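Sorting spoons at the Potico open day: a conversation with Svenja Meinecke

Potico opened its manipulation lab to visitors for one afternoon in August. The station that held people longest was the one where a two-finger arm sorts spoons.

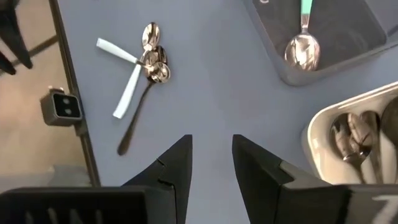
Svenja Meinecke has been responsible for the cutlery work since it was moved over from the Yupanqui project. She ran the station herself for most of the afternoon and talked between runs, usually with one hand near the stop button.

The first thing visitors asked was why spoons. Meinecke's answer was short. "They are cheap, they are curved, and they reflect everything. If your depth estimate is poor, a spoon will show it in the first minute." A polished bowl returns highlights that move when the wrist moves, so the same object can look like a different one from two approach heights. Handles are easier, particularly the plastic ones, and the current planner prefers them when it can find a clear section to close on.

Overlap is the harder problem. When several bowls rest on each other, the planner has to decide which spoon is on top before it picks a grasp. "We used to let it take the highest point it saw. It would close on the top bowl and drag the one under it along. Now it looks for a handle that has nothing lying across it and follows that handle back to the bowl." She described the change as small in code and large in the logs.

The logs were the part she most wanted to discuss. Her group had recorded 1,056 pick attempts in the weeks before the open day, of which 883 ended with a single spoon released where it was meant to go. Asked about the rest, she said most were slips on the neck, where the handle narrows and the fingertips have little surface to hold. A smaller share were double picks. She does not count a spoon that lands in the wrong place as a success, although she said other groups do, and that this makes published numbers hard to compare.

The software that schedules the runs is called Orex and was written in-house. It stores the wrist view at the start and end of each attempt together with the joint positions and the gripper width. Giuliana Agudelo, who maintains it, joined the conversation while Meinecke restarted the arm. "Gripper width tells you more than people expect," Agudelo said. "If the fingers close further than the handle is thick, you missed. You don't need a picture for that." She added that 236 of the recorded attempts were labeled by hand to check the automatic labels, and that the two sets disagreed on 7. She has gone through those and changed one rule as a result.

One visitor wanted to know whether the arm could be made faster. Meinecke said it could, and that she had no plans to do it this year. Speed is limited in software during public runs, and the slower approach also gives steadier views of reflective parts. "I would take a slow arm that knows what it is holding," she said.

The next version, Monix, will use the same fingers and add forks. Meinecke expects the tines to catch on one another and has ordered softer fingertip pads to test, though she is not convinced by them. Agudelo's list is more modest: a better file format for the width data, and a restart that does not require walking back to the desk.

Potico has not set a date for another open day. Groups that want to see the station can write to the lab, and Meinecke asks them to say in advance if they plan to bring their own cutlery.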